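We use cookies to improve your visit. By continuing to browse this site you accept our cookie policy. Accept | Settings

Progress Report to the Jardine Education Fund
Student Robotics Project, Tutonholm Technical School
Reporting period ending in January

1. Purpose of this report

This report describes the work completed by the student robotics project at Tutonholm Technical School during the second period of the grant. It covers enrollment, technical progress, spending and the work planned for the remaining period. The financial statement has been sent separately through the Fund's online form.

2. Enrollment and schedule

The project enrolled 51 students across the introductory class and the after-school club. The introductory class meets during the regular school day and is open to all students in their second year. The club meets from 3:30 p.m. and is intended for students who have completed the class or who can show equal experience. Attendance in the club was steady through the fall and fell during the exam weeks, as it did last year.

Two classrooms were assigned to the project at the start of the period. One was returned to the science department in November, and the hand tools and the supply cabinet are now kept in the remaining room. The move cost the club one week of meetings.

3. Technical work

The central task for the period was the collection of human demonstrations for a shelf-picking exercise. Students work with hand-held grippers, picking up packaged goods from display bins and placing them at a marked position. The recordings are later used to train a control model for the school's Westa arm.

At the end of the period the students had recorded 537 demonstrations. Of these, 207 passed the review described in our first report and have been added to the training set. The acceptance rate is lower than we proposed in the application. The main causes identified by the review group were the following:

- Recordings that began before the gripper was in its starting position.
- Fingers closing on two packages at once, chiefly with soft wrappers.
- Labels entered with the wrong bin number.

A revised checklist was introduced in December and is now kept at each station. Students also record in pairs, with one handling the gripper and the other keeping the log. Early results under the new procedure are better, but the number of sessions is still too small to report a rate.

Soft packaging remains the most difficult category. Boxes and cans were handled well by most students within a few sessions. Bags and film wrappers change shape when gripped and reflect the room lighting, and clear bins add reflections of their own. The review group has asked for more recordings of these items, and the club has moved them to the front of its schedule.

4. Model training

The first training run was completed on the school's own computer. The Westa arm was able to reach the correct bin in most trials but did not grasp soft items reliably. A second run is planned once the accepted set is larger. We do not expect to meet the original date for the public demonstration and request that it be moved to the end of the grant — the form for this change is attached.

5. Equipment and spending

Purchases in this period were limited to replacement finger pads, storage drives and packaged goods for the bins. The order for a spare battery unit from Jallon was delayed by the supplier and will be charged to the next period. No change to the total budget is requested.

6. Student learning

Teachers report that students have become more careful in keeping written records. Several club members have prepared short written studies of failed grasps, and two of these will be entered in the regional student fair. The introductory class will use the same studies as reading material next term.

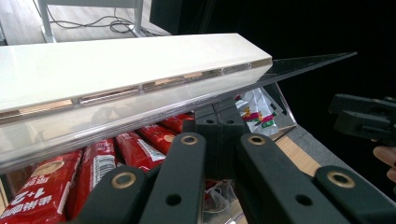 Ginevra Serra

7. Work planned for the next period

The project will continue recording with bagged and wrapped goods, repeat the training run and complete the student handbook for the station procedure. A draft of the handbook will be sent to the Fund before the next site visit. Questions about this report may be sent to the project office at the school.

Related reports
First Progress Report: Student Robotics Project
Jardine Education Fund: Requesting a Change of Date
Station Checklist for Student Recording Sessions
Regional Student Fair: Entry Rules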